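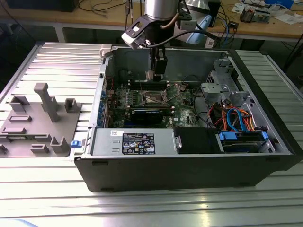 What is a dialogue tree?

A dialogue tree is a set of lines joined by choices, in which each choice the player makes decides which line is spoken next.

Chapter 6
Conversation Structures

6.1 Nodes, links and conditions

Most conversations in narrative games are stored as a set of nodes. A node holds one speech by one character. A link runs from a node to another node and carries the text of the reply the player selects. The usual word is "tree", although few conversations in finished games are trees in the strict sense. Links often run back to an earlier node, and two branches frequently meet again. A directed graph is the more accurate model and is the one used in the rest of this chapter.

A link may also carry a condition. The condition is tested when the list of replies is drawn up, and a reply whose condition fails is left out or shown greyed. Conditions normally read flags, which are named values kept outside the conversation. In the practice game Leltville, the ferryman at Curkby will discuss the closed lock only if the flag met_warden is set. The flag is set in a different conversation, and the writer of the ferryman's lines need not know where.

6.2 Growth

A strict tree with three replies at every node grows quickly. Writers control this in the following ways:

Hub: the player returns to a central list of topics after each short exchange.
Bottleneck: all branches rejoin at one node before the conversation moves on.
Exhaustion: a topic is removed from the list once it has been heard.

The ferryman's conversation uses a hub and has 55 nodes. An early draft, written as a strict tree, had more than 300 and covered the same topics. The draft is reproduced in the exercise files under the folder name Trarkon.

6.3 Faults to test for

A node with no outgoing link and no end marker is a dead end, and the game will stop there. A node which no link reaches is an orphan. Both can be found by a simple search of the graph. A third fault is harder to detect: every reply at a node has a condition, and under some combination of flags all of them fail. Section 6.5 gives a method for finding such nodes. Until then, give each hub one farewell reply with no condition attached.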